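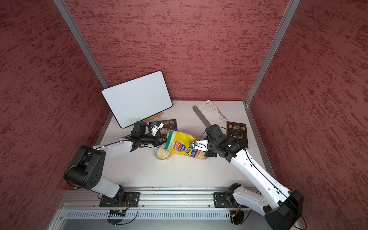 Haferflocken, Glasschüssel, weißer Tisch

Hallo und schön, dass du bei Zedavov vorbeischaust! Ich habe in Ernmont mit 14 Sorten Haferflocken und einer viel zu kleinen Küche angefangen, inzwischen sind es 64 (ja, ich habe sie alle gegessen). Bei uns dreht sich alles ums Frühstück: Flocken probieren, umfüllen, einweichen, wieder probieren. Am liebsten nehme ich dafür kleine runde Glasschüsseln, da sieht man gleich, wie fein die Flocken sind – und daneben geht sowieso immer was! Im Laden stehen Tüten bis 700 Gramm, ab 15 Uhr wird gekostet. Milch ist da, Hafermilch auch, Löffel sowieso. Komm einfach rein!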